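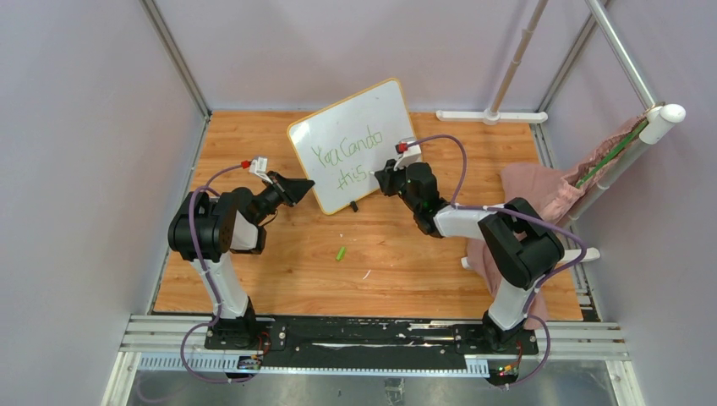

Slide 1: small whiteboard, propped up

Talk is on meeting notes. Say hi, thank Gaurav for the room swap.

Start w/ the Hendura story. 7 people, one call, everyone wrote down a diffrent deadline. Pause here.

Write decisions where all can see them. Big letters. Name next to each one.

Damian's rule: 50 words max per meeting. Read his Thursday one out loud, its short.

Ask room: who rereads their notes? wait for hands

Skip Prollach bit if runing late. Questions, then Satish is up.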